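**Ticket 57 - left fingertips let thin stuff slide (Orkico handheld pair, trial kit)**

Opened by: Jummai Odukoya
Status: waiting on parts, still usable

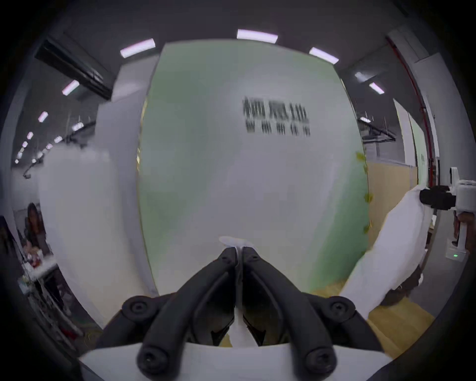
*Left unit with a thin white sheet between the fingertips, second unit on the big cloth at right.*

Hi Orkico support! Me again, the one who asked about the charger. We've had your two-gripper trial kit since early June and mostly we like it a lot, but the left one has a problem with anything thin and I've run out of ideas that don't involve tape.

What happens: I close the fingers on a tissue or a sheet of paper, it holds fine while I'm still, and then as soon as I lift and swing my wrist the sheet creeps down and out. Cloth is okay. Towels are okay. The right unit, same trigger pull, same tissue out of the same pack, doesn't do it. So I'm pretty sure it's the unit and not me (I did make Yakubu try it too, and he dropped more of them than I did).

What I've done so far:

- Wiped both fingertips with a barely damp cloth and let them dry. Helped for maybe ten minutes.
- Checked the four round knobs on the linkages. One was a bit looser than the rest, so I snugged it down by hand. No difference that I could feel.
- Restarted the Prutow app and ran the open/close calibration again, twice. It passes both times.
- Swapped hands. The trouble stays with the unit.

On Thursday we ran a proper batch, 200 pickups with tissue on the left unit, and 57 of them slipped before we got to the put-down spot. I didn't do a full batch on the right one, sorry, but we use it all day and I can't remember the last time it let go of anything.

**Reply from support (Yakubu forwarded this from his inbox, pasting it so it's all in one place)**

> Thanks for the detail. Please close the left unit fully with nothing in it and look at the tips against a bright light. If you see a sliver of light on one side, the tips are meeting at an angle. Loosen the two knobs on that side by a quarter turn, squeeze the trigger all the way, and tighten while it's held closed. Please don't use a hex key with a long handle, it's easy to overdo it.

**Me again, 3:40 pm**

Okay, there IS a sliver! Tiny, on the thumb side. I did the quarter turn thing with Yakubu holding the trigger down - it takes two people, you might want to put that in the guide - and the sliver got thinner but it's still there. Tissue is better. Paper still walks out if I move fast.

Two more things while I have you. The trial guide says the fingertip pads are replaceable but the order page only lists them for the older Iyamu model. Are they the same pads? And if we swap them, do we have to redo the calibration in Prutow or does it carry over?

**Reply from support**

> Different pads, please don't order those. I'm sending a set for your model to the Cakodside address, no charge on a trial kit. Yes, recalibrate after the swap.

**Me, next morning**

Perfect, thank you. We'll keep the left one on cloth until the pads show up and do the paper jobs with the right. Please leave the ticket open, I'll run the same tissue batch with the new pads on and post the number here. Also Yakubu wants to know if the trial clock can stop while we wait - I told him I'd ask!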